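Progress report, September: server board cell, Prallstead

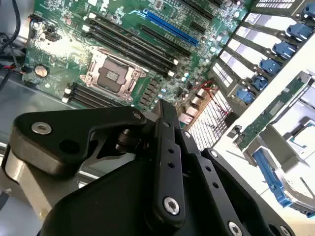
The cell has come a long way since the last report, and we're really pleased with it! Kamlesh Nishad rebuilt the setup routine from scratch, and zeroing the gripper at the start of a shift now takes 60 seconds. We also went through every screw on the finger linkages – two had worked loose on the old set – and marked them all with paint.

The log stands at 877 cycles on the new fingers. Grease is due at 2000, with a quick wipe of the pivots every 30 cycles or so we don't miss grit from the chassis.

Still open: the Brilitz torque driver is back for repair, so socket lever work is on hold. Spare finger plates from Clolico are on order. Next up is teaching the memory slot positions again, both banks, with the wrist camera refocused first.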